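May 2025 – Robotics club update

We finally got the whole kitchen task running in the simulator this week, and I've been asked to write something up for the school page before everybody disappears for finals. So, hi! I'm one of the 17 people in the Altville robotics club, and I've spent way too much of this spring looking at fake marble.

For anybody who hasn't been following along, we're entered in the simulation division of the Rendberg Student Challenge. You don't build any hardware for it. Every team gets the same virtual arm and writes the code that runs it, and then the organizers put that code through a bunch of rounds you haven't seen before. The theme this year is kitchens. We signed up in February with basically no plan, and Myfanwy Ruddock, our team captain, talked us into it over one lunch period (she's very good at that).

The first few weeks were rough. Our arm kept folding itself up like a lawn chair whenever we asked it to reach across the block, and it took us forever to find the sign error that was causing it. Jozefína Ďurica caught that one. She was going through the joint limits line by line with a highlighter, on paper, and I will never make fun of her for printing out code again.

After that, things sped up a lot. We split into two groups, one for the motion planning and one for deciding when and how to close the fingers. I'm in the finger group. We wrote a little tool called Rollport that saves every practice run and lets us play it back from whichever virtual camera we want, so we can argue over the same moment together instead of everyone remembering it differently. It's ugly and it crashes if you resize the window, but I love it.

We had two of the camera views up on the big monitor at our last meeting, and that's where most of the arguing happened.

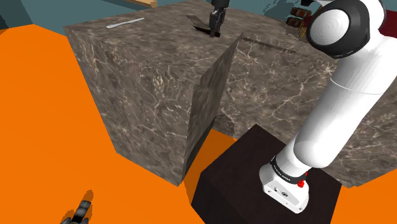
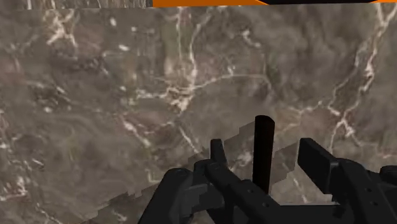
*Our simulated kitchen task: the white arm beside the marble block in the first picture, and the open gripper close up in the second.*

The close-up view is the one my group lives in. It's great for seeing the space between the fingers, and pretty terrible for telling how far away anything is, because all that marble looks the same to me after an hour. The wider view fixes that, so we flip back and forth constantly. Myfanwy wants us to trust the distance numbers and stop squinting at the screen. She's probably right, but I still squint.

Now for the score, which I know is what some of you scrolled down for. In our big overnight batch we ran 533 practice rounds, and the arm finished the task in 400 of them. I did a little dance in the hallway. Back in March we had a batch where it finished zero, so you can imagine! Most of the misses were my group's department: the fingers closed too early, or a bit crooked, and then the planner got confused and gave up. A smaller bunch ran out of time. The limit is 105 seconds per round and our arm likes to take the scenic route.

That's what we're working on until the deadline. The planning group has a new path smoother that's supposed to cut out the wandering, and we're rewriting the part that decides when to close – again – so it checks the angle first. Jozefína already has a test version on her laptop. I've seen it work exactly twice and I'm trying not to get my hopes up.

A big thank you to Biswas Computers on Main Street, who lent us a desktop with a real graphics card. Before that, an overnight batch took most of a weekend and made the old lab machine sound like a leaf blower. Thanks also to the parents who keep sending snacks. The orange slices were a hit, the kale chips less so (sorry, Mom).

If you'd like to see it run, we're doing an open lab in Room 12 after school during the last week of classes. You can pick a starting setup yourself and watch what our code does with it. Sophomores and freshmen, please come by, because half of us are graduating and somebody has to take over Rollport. You don't need to know how to code already. I didn't when I joined, and they let me touch the gripper stuff anyway.

We send in our final version right after that, and I'll post the results when we get them.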